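Jendside Operating Review: Management Practices Work Package
Progress report to the Claretti Fund
Prepared by Funmilayo Amadi, program lead
25 November 2025

1. Period covered

The report covers work since the interim note. It deals with the management practices package only. The capital budget is reported separately by Lawal Garba.

2. Background

Jendside entered the program with four lines of business: parcel delivery, warehouse leasing, online retail and a small payments unit. Planning was done unit by unit. Each unit set its own targets, used its own reporting template and brought requests to the executive group when they came up. The grant pays for a single planning cycle across all four units, a common decision memo and training for the managers who use them.

3. Work completed

3.1 Decision memo. The memo format was fixed at version 3 after two rounds of comment. It has a limit of two pages, excluding tables. Required fields are the decision requested, the owner, the cost, the alternative rejected and the date for review. Slides are no longer accepted for requests above $3,000. Temitope Balogun holds the template and the change log.

3.2 Planning cycle. All four units submitted plans on the new calendar. Retail and warehouse leasing filed on time. Payments filed late, and its plan was returned once for missing cost data. The executive group read the plans in one sitting and cut the list of company-level goals to 12. The prior list had no fixed length and included several items with no named owner.

3.3 Training. To date, 144 managers have completed the half-day course. Delivery was by Kokovitz under the existing contract. The course uses past Jendside requests as working material, with supplier names removed. Course ratings were collected but have not been analyzed, and no result is claimed here. 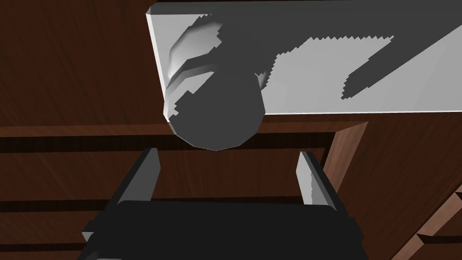 Figure 1. Light gray panel with shadow, computer rendering.

3.4 Meeting load. Standing cross-unit meetings were reviewed against the goal list. Meetings with no link to a goal were closed or moved to a written update. Babatunde Odukoya is keeping the register. Two unit heads asked for exemptions and one was granted, for the weekly safety call in parcel delivery.

4. Work in progress

4.1 Shared services. Units still buy data hosting and customer support on separate contracts. Bukola Omoregie has drafted a transfer pricing method so that costs can be charged back on use. Finance has accepted the method for hosting. Support is open, as retail and payments do not record contacts in the same way.

4.2 Delegated authority. A revised schedule of spending limits is with legal. The draft raises the limit for unit heads and removes one approval step. It does not change the limits for new lines of business, which stay with the executive group.

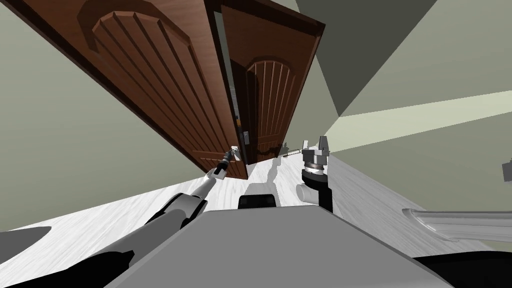
Figure 2. Arched-panel wooden doors, computer rendering.

4.3 Follow-up on decisions. The review date field in the memo is filled in, but reviews are not being held consistently. Of the first 25 memos to reach their review date, nine were reviewed. Owners have been sent the list. From the next cycle, overdue reviews will appear on the executive group agenda ahead of new requests.

5. Risks

Payments plan quality. The unit has no full-time planning analyst. Afolabi is supplying part-time cover until the post is filled.

Parallel reporting. Warehouse leasing continues to produce its old monthly report for lenders. Loan terms require it. Merging the two formats needs lender consent, which has been requested.

Scope. Retail has asked to use program funds for a forecasting tool. The request falls outside the grant agreement and was declined.

6. Budget

Spending is within the approved total. Training is under its line owing to fewer repeat sessions than planned. Outside advice is over its line by the cost of the legal review in 4.2. We ask the fund to approve a transfer between the two lines; the form is attached as Annex B.

7. Next period

Complete the chargeback method for support.
Issue the revised authority schedule.
Hold the 16 overdue memo reviews.
Analyze course ratings and report them in full.

Questions on the annexes should go to Temitope Balogun.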